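Visit report: the gripper bench at Plullis
2024-10-09

The Plullis workshop opens its doors to outside technicians twice a year, and the next visit after this one is in December. I went because we run a few hand-held grippers of our own and I wanted to see how another shop keeps them going. The tour covers the whole building, but I spent nearly all of my time at the gripper bench, so that is what I will report on.

The bench looks after one model only, a two-finger hand-held gripper they call the Stollard. People carry it into ordinary homes and handle clothes and bedding with it, and the recordings are used to train a robot arm that has the same fingers. The arm stands in a cell at the far end of the hall. If the fingers on the hand unit and the fingers on the arm drift apart, the recordings lose value, so both get the same checks with the same tools.

Intake comes first. A unit arrives in a padded case with a card showing how many hours it has been out. The technician wipes it down, blows lint out of the slide with low-pressure air, and opens and closes the fingers by hand with the trigger disconnected. Any catch in the travel sends the unit to the strip-down side of the bench. On the day I was there most of the trouble was lint. Fleece is the worst for this, and threads from ruffles and trim come second.

The pads are next. They are glued to a thin backing plate, and the plate slides into the finger. Plullis replaces them after 80 hours of use or when the surface goes shiny, whichever comes first. The old pads are kept in a tray by date so a bad batch can be traced. They had a problem last year with pads from Polum that let go at one corner, and after that they began pressing each new pad in a small clamp for 16 hours before fitting it. It slows things down, but they say the lifting stopped.

Then the bolts. These are taken out, cleaned and put back with a drop of medium thread locker, and the torque driver is set to 2 newton meters. I asked to try it. The driver clicks earlier than I expected, and I can see how a person working by feel would go too tight and pinch the finger out of line. After tightening, they close the fingers on a steel gauge block and look for light along both pads. The gauge was made by Belkadi, a machine shop in the same town, and there is a second one locked in a drawer to compare it with.

The last check is a grip test on cloth. A full service ends with some 500 open and close cycles on a test stand, and then the unit goes out for a short trial on real laundry before it is signed off. Padded jackets are a favorite for this. The shell is slick and the filling squashes down, so a worn pad slips on it when it would still hold a towel. The trial sheet asks for the number of slips, which finger let go first, and whether the trigger came back all the way.
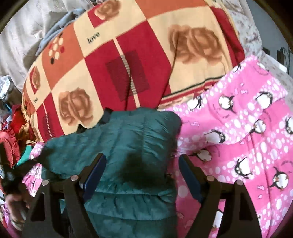
How often does a gripper need the full service?

Every 80 hours, at the same time as the pads, and also after any drop onto a hard floor. Between services the users only wipe the pads with a damp cloth and check that no bolt has backed out.

I have two complaints about the visit. The test stand was fenced off and could only be seen from the side, and the spare parts list we were promised had not been printed. It came by email later. Lunch was sandwiches in the canteen, and parking is behind the building, through the second gate.

For our own shop I have ordered a torque driver and a gauge block. The clamp for the pads I will make from scrap.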